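Rules before code: setting up good practice for our simulated gripper project

We started this project wanting to make a robot do clever things, and ended up spending most of the spring term arguing about rules. It was much more fun than it sounds! Our group used Nollon, the simulator our department runs, with a two-finger gripper that looks around furnished rooms through its own camera.

The trouble began when we compared results. Two of us had run the same task and got quite different success rates, and it took a whole Tuesday to find out why. One had thrown away every run with a bad starting view, the other had kept them all. Neither had written it down. So we went and read the Mundlow guide to lab records, borrowed what suited us, and wrote a short set of rules of our own.

The first rule is that every run gets a number before it starts, and the number is never reused. We made 1000 runs in total and all 1000 are in the log, including the ones we'd rather forget.

The second is about starting pose. Gripper open, nothing held, and one picture saved from the robot's camera before any joint moves. If the view is tilted, it stays tilted -- no rotating it afterwards to make the report prettier.

Third, a run may only be left out for a reason on the list, and the list was fixed before we began. After checking, 706 runs met every condition. The rest are marked with the reason and kept in the same folder.

We also agreed that speed limits apply in simulation too. Nothing gets hurt if a simulated arm hits a simulated wall, but the same code may be loaded on a real arm one day and bad habits travel with it. We capped the arm at 50 per cent of its top speed near walls and furniture, and 100 per cent was allowed only in open space.

What would we change? The log took far too long to fill in by hand, and the first 50 entries are a mess of different spellings. Next time we'd write the Pleltis script (our name for the little program that fills in the log) in the first week. We'd also like a second group to repeat a batch of our runs using just the written rules, with none of us in the room to help.

Starting view saved under the second rule:

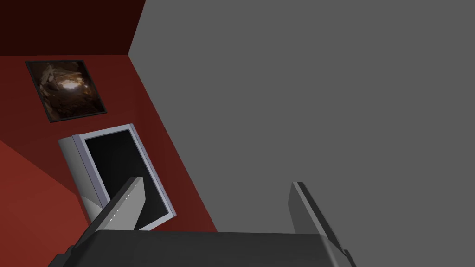
Tikkanen wrote back that the speed cap should be a fixed figure in metres per second, as half of top speed means something different on every arm, and asked us to put that in before the next group picks up the rules.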